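About us

Hi, and welcome! I run the website for our little corner of Prekex, so I get to be the one who explains what we do all day. The short version is that we teach robot arms to handle things that won't hold still. Plastic bags, mostly. Bags with stuff in them, bags on top of other bags, bags sitting on cloth that slides around the minute you touch it.

People always ask why bags. Well, a robot can be great with a box and still be hopeless with a bag, and so much of what gets packed and shipped comes in one. A bag has no fixed shape. It folds, it shines under the lights (our cameras hate that), and you can only half see what's inside it.
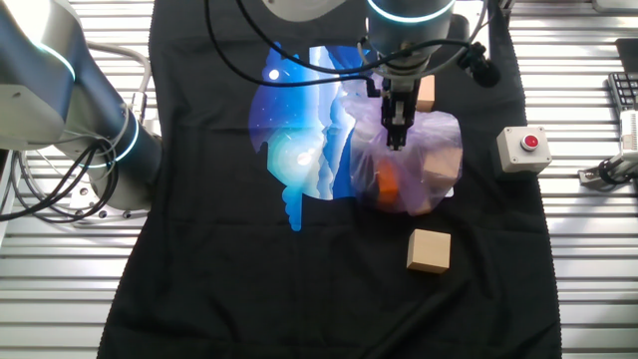 Our method is called Irkum, and it's pretty simple to describe, even if it took us ages to get going. Most systems try to work out the full shape of an object first and then pick a spot to grab. We skip the shape. Irkum looks for a ridge or a bunched-up bit of plastic near the top, sends the gripper down, closes it gently, and then checks whether the bag moves with the fingers when they lift a tiny bit. If it doesn't, the arm lets go and tries a new spot. We allow four tries before the run goes down as a miss, and I've sat through plenty of misses!

We put wooden blocks in the workspace a lot, too. They're boring to look at, but they let us see how a grasp near a solid thing compares with one out in the open, and they're cheap to replace.

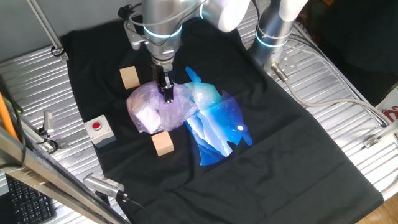 Prekex | Soft Handling Team

We started in September in a back office with one arm and a table that was too small for it. These days we have more arms, a proper metal table, and a shared logbook that we call Jamau (long story, and it involves a typo). Every run goes in there, good or bad. The last big round was 2122 runs, and 565 of them were misses. That's more than we'd like, but a lot better than where we began. The worst ones are two bags touching each other, where Irkum will happily pinch a bit of both.
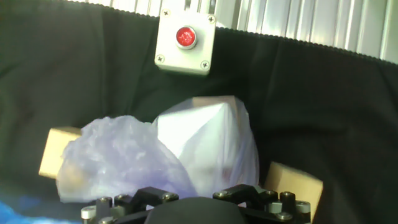 Posted by the web editor, Soft Handling Team, Sat 20 December

That touching-bags problem is what we're on now. The idea is to use the wrist camera to find the line where one bag ends and the next begins, then keep the fingers well away from it. It's going okay with two different colors of plastic and not so well with two the same. We're writing it up under the name Baek, and the notes will go on our projects page when they're fit to read.

If you work on grasping, or you just have a really annoying bag you think would beat us, send us a note through the contact form. We do read them all, usually over lunch.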